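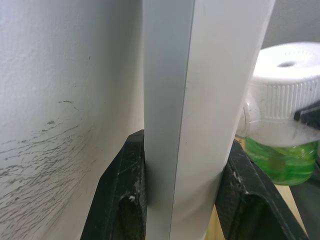

The Wrist Camera Deserves More Credit

Home | Essays | Lab Notes | Reading List | About

Filed under: Opinion, Robot Learning
March, by the Sorkwood desk

I have a favorite kind of robot picture, and it is the kind that would never make a poster. It comes from a small camera riding on the wrist, a hand's width from the work, and it is mostly fingers. You get two worn black grippers, whatever is between them, a slice of tabletop, and some part of a neighbor that wandered into view, like a bottle of bright green liquid with a grubby white cap. I could look at these all afternoon. Over the past year I have come to believe they matter more than the tidy overhead view that most of us still treat as the main event.

Our group spent the winter on a comparison I had wanted to run for ages. We call the project Caldeira, and the question behind it is plain: if you teach an arm by showing it human-guided demonstrations, and you can keep only one camera, which one should you keep? We recorded 3,162 demonstrations of tabletop handling, with every run captured from overhead and from the wrist at the same time. Then we trained the same policy three ways, on the overhead view alone, on the wrist view alone, and on both together, and tried each one on 12 tasks.

I expected both cameras together to win everywhere. They won on 11 of the 12, which is lovely and surprised no one in the room. The part that had me pacing the hallway was second place. On the tasks where the gripper has to close on something thin and upright (a panel edge, a folded board, a stiff sheet standing on end) the wrist view alone came very close to the pair, and the overhead view alone fell well behind. From above, a standing sheet is a line. From the wrist it has two faces and a crease between them, one side in shadow and the other bright, and the fingers are right there on either side of it. Of course that helps! The picture contains the very relationship the arm is being asked to control.

There is an old argument against wrist cameras and I want to be fair to it, because I used to make it myself. The view is cramped. Large things turn into blank walls of white. The background changes every time the arm moves, so the policy has to cope with a world that slides around. And when the hand is far from the target, the camera may not see the target at all. All true. Our wrist-only policy was poor at the searching part of every task, and on the one task that was nearly all searching it was hopeless. If you are building something that sorts items across a wide bench, please keep your overhead camera.

But the cramped view brings a gift along with its trouble, and I don't think the field has made enough of it. Since the camera is bolted to the hand, the fingers stay in nearly the same part of the picture. When we moved the whole arm from the Biltow bench to a different one, with another wall behind it and other lamps over it, the wrist policy needed only 164 new demonstrations to get back to its old level. The overhead policy needed over ten times that. Everything it had learned about where things sit had been tied up with where the room sits.

I also love what the close view teaches the people. Scuffs on a white surface, dust along a finger, a crooked grip on a panel - you see these and you start asking better questions about contact. One of our better ideas this season, nudging the approach angle before closing, came from paging through wrist frames with a mug of coffee and noticing how differently the two fingers met flat things. I doubt we would have thought of it from the ceiling.

So my plea is a modest one. When you publish a demonstration set, put the wrist stream in it at full quality, even if your own method throws it away. Storage is cheap next to the hours people spend guiding the arm. And when you report results, split them by phase, with the search, the approach and the grasp each on its own line. A single success rate hid our most interesting result for weeks, and I suspect it is hiding other people's too.

We are starting on a second round now, using Ukel, our slightly temperamental labeling tool, to mark the moment of first contact in each run. I want to know how much of the wrist camera's advantage lives in the last second before the fingers close. My guess is nearly all of it, and I will be delighted either way.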